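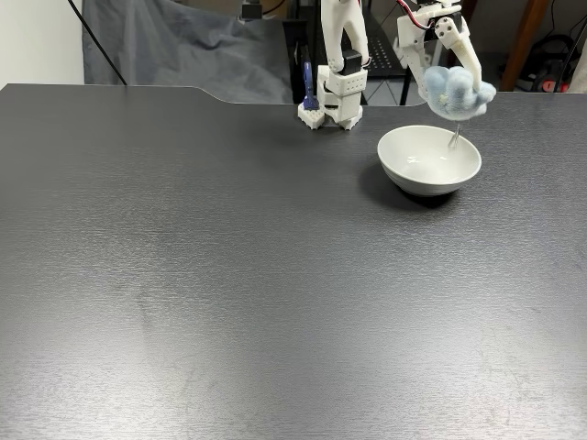 How soon can I move money out of my Provel emergency savings account?

Transfers to a linked checking account go out the same business day if you request them before 3 p.m. Eastern. Requests made after that go out the next business day. Your own bank may take another day to post the money.

Is there a minimum balance?

No. You can open an account with any amount and let it drop to zero without a fee. We close accounts that stay at zero for 12 months, and we email you before we do.

How much should I keep in the account?

Many members aim for three to six months of basic expenses: housing, food, utilities, insurance and loan payments. Leave out anything you would stop buying if your paycheck stopped. A member who spends $1,599 a month on the basics would need $4,797 for three months.

That's a lot. Where do I start?

Pick a first target you can reach this year. One car repair or one insurance deductible is enough. Set up an automatic transfer for the day after payday and raise it when a bill goes away.

Can I have more than one savings goal?

You can have up to 4 under one account. Each goal has its own name and running total, but all of them earn the same rate and appear on one statement.

When is interest paid?

Interest is figured daily and paid on the last day of the month. The current rate is on your account page. It can change at any time.

Do I owe tax on the interest?

In most cases, yes. Interest counts as income in the year it is paid, including the December payment. Tax forms are posted under Documents by the end of January.

Can I add my spouse as a joint owner?

Yes. Both of you need to sign the joint owner form, and each owner can then withdraw the full balance. To name someone who only receives the money after your death, use the beneficiary form.

Who do I contact if a transfer is missing?

Send a secure message with the date and amount of the transfer. Beatrice Langat's member accounts team answers messages from 8 a.m. to 6 p.m. Eastern on business days.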